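4. Equipment Plan and Budget

The second arm accounts for most of the cost of the Kondatby cell, so the purchase had to be justified separately. With one arm, a wide container can only be held at one side of the rim, and the load then acts on the wrist as a bending moment. With two arms the container is held on opposite sides. We therefore budgeted for a matched pair with identical grippers, which also cuts the spare parts list.

Two suppliers were compared. Brasness quoted a shorter delivery time but sells its grippers separately. Stondari includes the gripper and the base plate, and was selected.
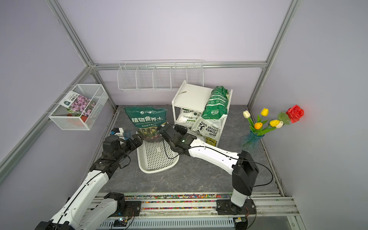

Consumables were planned per semester. Potting soil is the largest item, with 30 bags on the list, followed by containers and seed packets. We set aside 200 dollars for soil and 130 dollars for containers. Artificial flowers are a one-time purchase and do not need to be replaced every term.

Replacement gripper fingers and cables come to around 300 dollars – this is the least certain figure in the plan, as we have no wear data yet. Rostyslav Savchuk prepared the spare parts list and will revise it in April.

The enclosure uses standard aluminum extrusion. Kushwaha supplies cut lengths, and extra posts can be ordered later if the floor area has to grow. No money is reserved for this in the current plan.

Open item: a second power supply has not been priced.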